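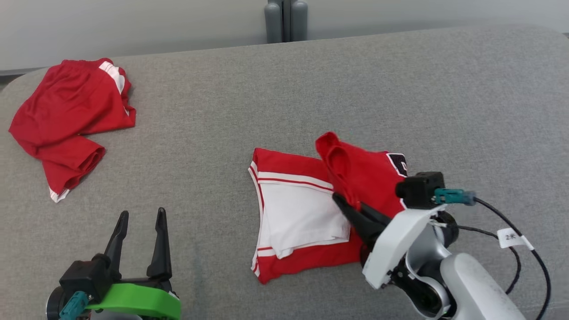 Why I would pay for a slow robot

Neltent opened its workshop in Umberg to the public one afternoon in February, and I went along expecting to be bored. I had seen enough films of machines doing backflips. The one I ended up watching longest was handling sports kit.

It has two arms, and it was working on red basketball clothes spread over a pale grey padded surface. One gripper took hold of a jersey by a fold and the other waited, open, over the near corner. Then the arms stopped for a while. A man behind me said his daughter could do it faster, and she probably could.

I think he was missing the point. Machines have been welding cars for decades because a car door is the same shape every time it arrives. A shirt isn't. Pick it up twice and you have held two different objects. Halldóra Fogh, who runs the project, told us that the team had 214 garments in its test pile and that no two attempts at the same one had started alike. She didn't promise anything for next year, which I liked.

My complaint is with how these days are usually put on. At the Rultier show last autumn I stood for 80 minutes to watch an arm lift one block into one box, with music. It never missed, and I learned nothing from it. At Neltent the staff said beforehand that some tries would fail, and they let us stand there while it happened. On one go the cloth slipped out of the fingers and the arm went back for it.

People who run laundries, care homes and sports clubs will be asked to buy this sort of thing before long. They should ask to see it on their own washing, with an ordinary clock on the wall. My sister works in a care home in Bach and folds for most of a morning. She would put up with a slow machine if it kept going – what she couldn't use is one that needs somebody standing next to it.

The workshop is open again next month, from 4 until 8. Take a jumper and ask them to try it.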